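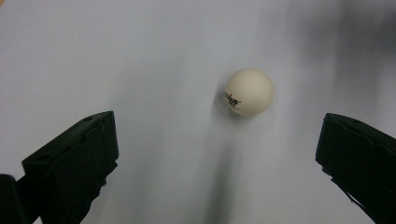

The Great Ping-Pong Ball Census

It started with a crunch. I was crossing the basement in socks to get the laundry and put my full weight on a table tennis ball, and that was one more gone to the place where they all go.

We bought the table last July, from a man in Dunness who was suspiciously cheerful about helping us carry it. With it came two paddles, a net that sags like an old hammock, and a carton of balls. Thirty of them, it said on the side. I remember thinking that was a lifetime supply. I thought the same thing about the pack of 80 I ordered in the fall.

So on Saturday-or-whatever-it-was (the days have all run together lately) I decided to find every ball in the house and put them in one place. I moved the dryer. I moved the bookcase, which I don't recommend without taking the books out first. By dinner I had 98 balls in a salad bowl, and I felt like a man who had found religion, or at least a hobby.

Some notes from the field.

The white ones all look alike until you get them together, and then they don't look alike at all. A few are a bright paper white. Most are closer to cream, with a dull finish and a dark red and black stamp on the side with tiny lettering under it. I spent longer than I'd like to admit turning one around under the lamp trying to make out the small line, and gave up. It curves away from you just as it's getting interesting.

The Flandura ones are orange and came free with a set of paddles. They bounce like walnuts. I have kept them anyway, for reasons that will probably come out at my funeral.

Nine balls were dented. You can supposedly fix a dent by floating the ball in a mug of hot water. I tried it with all nine. Six popped back out to something like round, two stayed exactly as they were, and one developed a sort of chin. The chin ball serves beautifully if you are not particular about direction.

Then there was the matter of where to keep them. The salad bowl was wanted for salad. I tried a shoebox (the lid never stays on), then a mesh laundry bag from the Wragg hardware store, hung on a nail by the stairs. The bag has a drawstring and looks like something you would use to catch very slow fish. It works fine. You reach in, take one, and when you lose it behind the water heater you go get it before taking another. This is the new rule. It has been in force for a day and a half and I have broken it four times.

The dryer is still in the middle of the floor. I'm told it can't stay there.

Posted May 3, 2020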